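Stasham Shared Workshop
18 May 2019

1. The workshop is pleased to report on the Zuvum arm, the member build that has occupied the long bench since April. This thread sets out the present state of the work, the changes made to the original plan, and the tasks still open.

2. Zuvum is a member project. It is built in open sessions, and every member who has completed the bench safety course may take part.

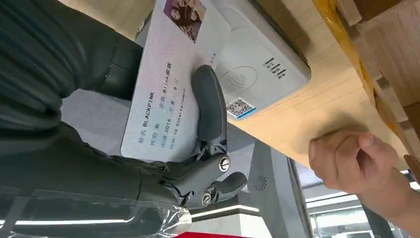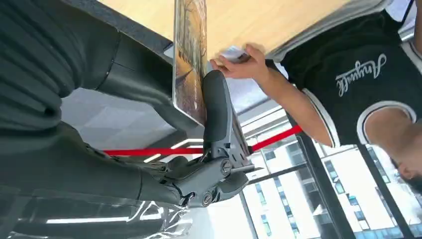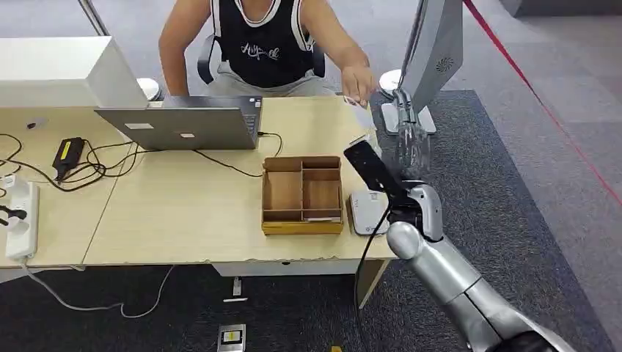 3. Cable routing has taken more bench time than any other part of the build. The first plan called for all wiring to pass inside the arm, and that remains the goal. It requires a hollow wrist joint, and the workshop does not yet have a design for one that its members are willing to sign off. For the present, wiring may run on the outside. The black cable that leaves the gripper, follows the side of the silver arm and hangs below the edge of the desk shows the difficulty: a hanging length can catch on a desk corner when the arm moves back. Members are asked to clip any such length before powered motion begins.

4. The clips are printed in the workshop. The current version opens by hand and does not need a tool. Files are in the Zuvum folder on the shared drive, and the old version should be deleted from personal copies.

5. Controller. The build uses the Bratholm board, which was chosen after a trial of two others. It has enough outputs for the arm and gripper, with one spare. The spare output is reserved for the wrist joint and should not be used for lights.

6. Firmware is now at build 327. This build corrects the fault in which the gripper ignored a stop command sent while it was still closing. Build numbers below 327 are withdrawn and must not be loaded on any arm in the workshop.

7. Grip tests. Each test object is to be gripped and released 100 times before a result is entered in the log. A dropped object is recorded as a drop, even when the person at the bench believes the cause was poor placement. A separate column is provided for remarks.

8. The test set now includes thin, flat items as well as upright ones. A card, the edge of a picture frame and a clear plastic bottle place quite different demands on a gripper. The card leaves very little for the fingers to close on. Clear bottles are the item for which members most often request a softer finger pad.

9. On finger pads: black rubber remains the standard covering. Members have proposed silicone, and a sample sheet has been ordered from Leinonen. Please do not glue trial pads directly to the fingers. The last set took an evening to remove and left marks on the part.

10. Screws at the finger joints are to be checked at the start of each session. Thread lock may be used on the hinge. It may not be used on the finger mounts, which are removed too often.

11. Covers. A fabric sleeve keeps dust and loose threads away from the joints, but it must be able to fold freely when the arm bends. Sleeves that pull tight at full reach should be returned to the sewing table with a note of where they bind.

12. Speed limits. Arm speed is held to 30 percent whenever a person is within reach. Requests to raise this limit have been considered and declined. The matter will be reviewed when the stop button has been moved to the front of the bench.

13. Costs. Members have asked what remains in the project fund. The balance is 200 dollars, set aside for the wrist joint and a second power supply. Printed parts and fasteners come out of general workshop stock and are not charged to Zuvum.

14. Open tasks: a drawing for the hollow wrist; a longer lead for the stop button; a clean copy of the wiring chart, the present one having been corrected in pencil so many times that two of the labels cannot be read.

15. Members who wish to take on one of these tasks should write their name on the sheet beside the Zuvum bench. Work on the wrist should not begin before the drawing has been posted for comment.

16. Questions concerning the Bratholm board may be left as replies to this thread. Questions about bench access should go to the workshop desk during opening hours.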